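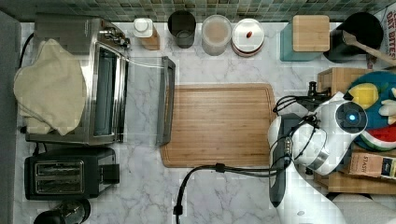
What size of loaf tin will fit in the Brorkutent?
Any standard two-pound tin goes in with plenty of headroom, and you can stand a pair of them side by side if you turn the handles inwards.

Brorkutent Folding Proving Tent
Made by Zirgate

If you bake bread in a house that never quite warms up, you'll know the hunt for a cosy spot. The airing cupboard is full of sheets, the oven is busy, and the windowsill is fine until the sun goes in. The Brorkutent is a small padded tent for dough, and we love it! It pops up in a few seconds, keeps the draught off, and folds down flat enough to slide in beside the chopping boards.

Inside there's a wire shelf, a shallow water dish and a little dial thermometer you can read through the window. There's no plug and no heater. You fill the dish with hot water from the kettle, zip the door shut and let the dough get on with it. On a cold day you may want to top the dish up halfway through – keep the bowl well clear of the water when you do.

Amancay Huenchumán, who looks after our baking range, has been using hers since last May, mostly for rye and for big trays of sticky buns. Her tip is to put the dish in ten minutes before the dough so that the air has time to warm up. She also proves her pizza dough in it overnight with the dish left out, just to stop the top drying, and says the crust is the best she's made.
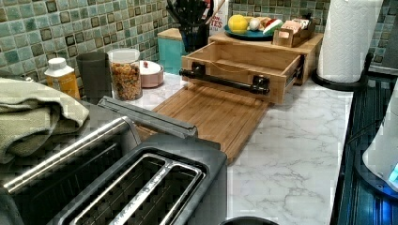

Toaster and mosaic tiles by the worktop.

Details
Inside space: 20 litres
Most dough at one time: 2000 g
Shelf: wire, lifts out
Outer cover: padded cotton, wipe clean
Lining: removable, machine wash cool
Door: zip, tested by the maker to 4000 openings
Colours: Oatmeal, Moss, Brick

What's in the box
Tent, shelf, water dish, thermometer, storage sleeve and a short recipe leaflet. The plain white loaf on the back page is a lovely one to start with.

Looking after it
Leave the door open after each bake until the lining feels dry. Flour brushes off easily, but dried dough is stubborn, so soak the patch with a damp cloth first and don't scrape at it. Take the thermometer out before you wash anything! The shelf and the dish can both go in the dishwasher.

Goes well with
Stokdale round cane basket, medium. A really good shape for a country loaf, and it sits on the shelf with room to spare.
Fankhauser dough scraper. Stiff, with a rounded side for bowls and a straight side for the board.

Spare linings and thermometers are sold separately. The Moss cover is out of stock at the moment, with more on the way. Oatmeal and Brick are ready to send.

Page updated Wednesday, March 11, 2026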